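Delete the Bad Ones First

I came home from a wedding in May with 1029 photos on two cards, and I wasn't even the photographer. I was a cousin with a nice camera and a good seat! Four of those pictures are now on a shelf in my hallway. The rest are sitting on a drive, and I've been having an argument with myself about that drive ever since.

My feeling, and I know plenty of people who shoot for fun will disagree, is that we've let cheap storage make us worse at photography. I love cheap storage. I have a drawer full of it. But every time cards get bigger I notice I get a little sloppier, and when I look at what my friends bring back from their vacations I don't think I'm alone.

My first digital camera came with a card that held 512 megabytes, and I thought that was huge. With the quality turned up, I could fit around 90 pictures on it. So I'd be halfway through a day in some town, I'd look at the little counter, and I'd sit down on a bench and go through what I had. Out went the blurry ones. Out went the third version of the same fountain. By the time I got back to the hotel I knew every picture on that card, and I knew which ones I was excited about.

The bench is the part I miss. You looked at your pictures while you were still in the place where you took them! If the church tower was crooked, you could walk back and shoot it again. These days I find out the tower is crooked three weeks later, at home, in my pajamas, with the place a plane ride away.
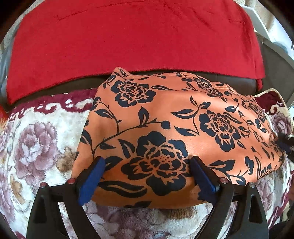

Judite Esteves
Columnist, cameras and everyday tech

I did a bit of an experiment on myself this summer. I had a long weekend in Trotosberg (old town, river, a lot of stairs) and I took the smallest card I own that my camera would still accept. I left the spares in a drawer at home so I couldn't cheat. The first morning was awful. I kept lifting the camera and putting it down again, and I missed a shot of a dog jumping off a ferry ramp that I'm still a little sore about.

By the afternoon it had stopped bothering me. I was waiting for things. I stood on one corner for a good long while, waiting for someone to walk through a patch of sun, and a woman with a cello case came along and I took two frames of her and was happy. On my usual settings I'd have held the button down and gotten thirty frames of her, then spent an evening trying to decide between number eleven and number twelve, which look exactly alike to everyone except me at midnight.

Burst mode is wonderful for birds and kids and soccer. I wouldn't want to shoot a bird any other way. I just don't think a plate of pancakes needs it, and I have the pancake folder to prove it.

My friends who shoot for money think I'm being silly, and for their work they're right. If somebody is paying you to cover the cake cutting, you bring more card than you could possibly need, and you write to two slots at once if your camera can do it. Cards fail. I had a Protside card die on me on the second day of a trip, with everything from the first day on it, and I would happily have paid double for a copy of that day. So please don't read this as me telling anyone to skip backups. Back up everything! Back it up twice!

But a backup is only as useful as what's in it. I pay every month for a Clasden plan that I've had to move up a size twice now, and when I finally sat down and looked at what was filling it, a big chunk was pictures of parking spots and receipts, plus a whole run of my own left shoe. I was paying rent on my shoe.

The software is supposed to fix this for us. I've been trying the sorting tool that Dimitrov put into its photo app, the one that groups similar shots and picks a favorite for you, and it's pretty good at spotting closed eyes. It's less good at knowing that the slightly soft one of my aunt laughing is the one I'd save from a fire. It wanted to keep the sharp one where she's listening to a speech. I can see why — it's a better photograph by most rules — but it isn't her.

So I've gone back to a version of the bench. Before I go to bed on a trip I go through the day's pictures on the camera and throw out anything I wouldn't show to a friend. It takes me as long as a cup of tea. I don't agonize, and if I'm not sure, it stays. Then I copy what's left to a little drive and charge the batteries.

I still have the wedding pictures to do. I've gotten as far as the appetizers, and I'm hoping to reach the first dance before the couple's anniversary.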